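Two-person folding, and why we stopped at 400

We finished the cloth demos in July and I've been meaning to write up how it went.
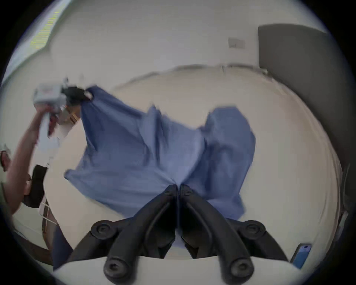

Nadhirah Goh reckoned I was wasting everyone's time, and that two people with a gripper each would never move like one robot with two arms. Her argument was that each person waits for the other, so the policy learns the waiting. Fair enough! She was half right too.

Our first batch was full of little pauses. You lift your end, you look across, you lift a bit more (very polite, terrible data). Evaristo Solís and I ended up practising for a whole arvo before we recorded anything worth keeping, and by then we'd stopped talking and just went on the tug of the fabric.

So, the numbers. We collected 400 demos and trained on all of them, then trained again after chucking out every one with a long pause in it. I ran 30 folds with each policy on the Astinach arms. The full set got 10 right. The trimmed set got 17, on less data, with the same settings and the same random seeds.

Most of what's left is the second grasp. The arm goes for a corner, gets a fold next to it, and carries on as if all's well. Sleeves are the worst for this. I tried slowing the approach down and it made no difference I could measure.

Next I want to try the Plevo fingertips, which are a softer rubber, and see if the colour of the cloth matters as much as Evaristo thinks it does.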